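Baking and Sweet Things > Cakes > Sweet potato loaf, sinking in the middle
Sunday, October 31, 2004

gririnegirl wrote:
Hello all, hoping someone kind can help! I've made my nan's sweet potato loaf three times this month (family birthdays, they all seem to land together) and every time it's come up lovely and golden and then sunk in the middle like an old sofa. I bake it in the Prondel tin for 70 minutes on the middle shelf, and I boil the potato and mash it with the butter while it's warm, same as Nan did.

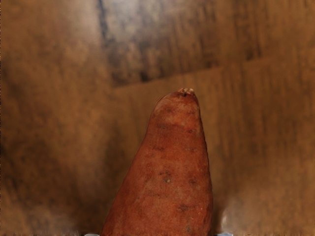

crumbsandall reckoned it was the boiling, and said so at some length:
Boiled sweet potato holds far too much water, my love. Roast it in its skin and scoop it out, and leave it in a sieve while you weigh the flour. I was a boiler for years and my loaves were like wet flannels. Do let it go cold as well, or it'll set your baking powder off before you've got the tin in the oven.

Alarcón wrote:
I'm going to disagree, nicely I hope. I've always boiled mine and never had one sink. I'd look at the oven first. Ours is an old Iltov and it runs cool, which I only found out when my daughter bought me a thermometer for it.
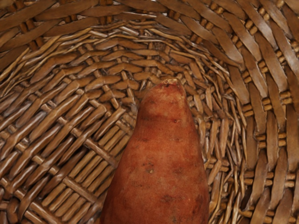

One sweet potato, in the basket

gririnegirl wrote:
Thank you both, what a friendly lot you are! I haven't got a thermometer but I'll pick one up. I did open the door to peek last time (twice, I couldn't help myself), so perhaps that's part of it.

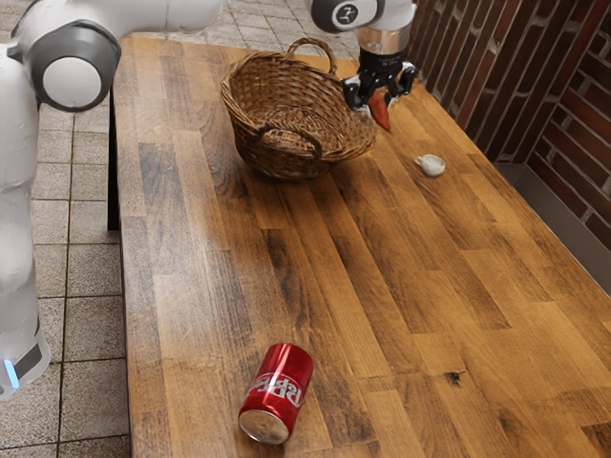 pudding_lane wrote:
Can I freeze it once it's iced?

crumbsandall wrote:
Freeze it plain and ice it after it's thawed, as cream cheese icing goes grainy. I wrap mine in slices, 12 to a loaf, and they come out beautifully for packed lunches.

Alarcón wrote:
Twice! Well, there's your trouble, never mind the potato. I still say boiling is fine if you drain it properly.

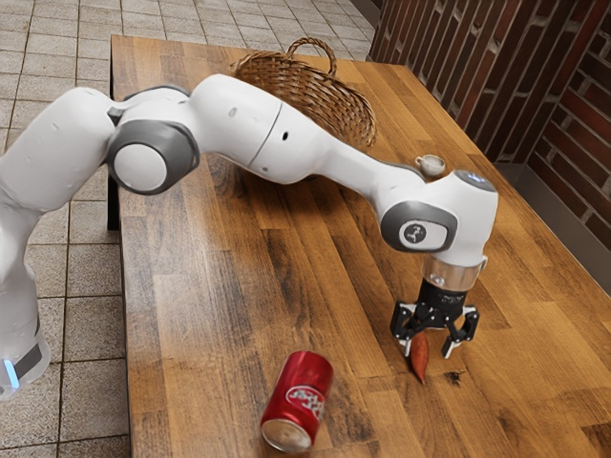

Long wooden table, basket behind

crumbsandall wrote:
We shall never agree, but I'd happily eat a slice of yours. Let us know how the next one turns out, gririnegirl, and put a bit of orange zest in, it's gorgeous.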